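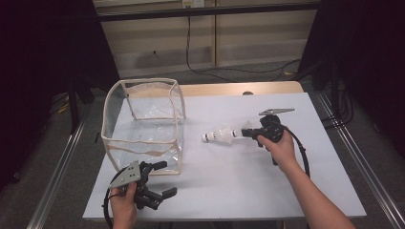
Fig. 1. Handheld grippers, the clear box and a shuttlecock held by its skirt.

Session notes: teaching a home-built arm by hand
Kokis shared workshop, evening course. Notes by Helju Toom, updated January 31, 2026

Hi all! These are my notes cleaned up a bit, with the stuff we argued over at the whiteboard put back in. If you missed the September intro, read Nawal's handout on jaw geometry first or the middle part will feel like soup.

Our build is called Nestik. The arm itself is still in pieces on my kitchen counter (sorry, family), so for now we're working on the other half of the problem: the examples it will learn from. You hold the grippers, you do the task yourself, and the jaw positions get logged along with the video. I love this way of working. You get a feel for what two short fingers can and can't do, and it's humbling!

The task is shuttlecock into box. Sounds silly for a robot, but look at what it asks for. The cork is round and firm, the skirt is light and gives when you squeeze it, and the box has soft walls that crease and sag in at the top. Grab the skirt too hard and you bend it. Brush the box wall on the way in and the whole thing can shift, so that's where the second gripper earns its keep — one hand carries, the other steadies.

How I do one take:
Start with both jaws open and away from the box.
Close on the skirt slowly, and stop as soon as it holds.
Lift first, then go sideways. Please don't drag!
Go in over the open top, cork leading if you can manage it.
Let go, back straight out, wait a beat, end the take.

Keep the cables slack and outside your wrists. Mine like to catch on the table edge, and a tug halfway through shows up as a nasty little spike in the log.

Where the data stands: we have 1,189 takes recorded and 1,041 left after cleaning. Norbert wrote the filter and it is strict. 17 of the rejects were mine, all from one night when I had the jaw calibration backwards (closed read as open, oops).

See-through plastic is the part I worry about. The camera sees the tabletop right through the wall, so the model may get a poor idea of where the box begins. Gaétan wants to try a cardboard box for comparison. I'd keep the clear one in too and mix them.

For next time: record 100 takes between you, swap hands halfway, and write down any take where you had to regrip. Send the list to Norbert.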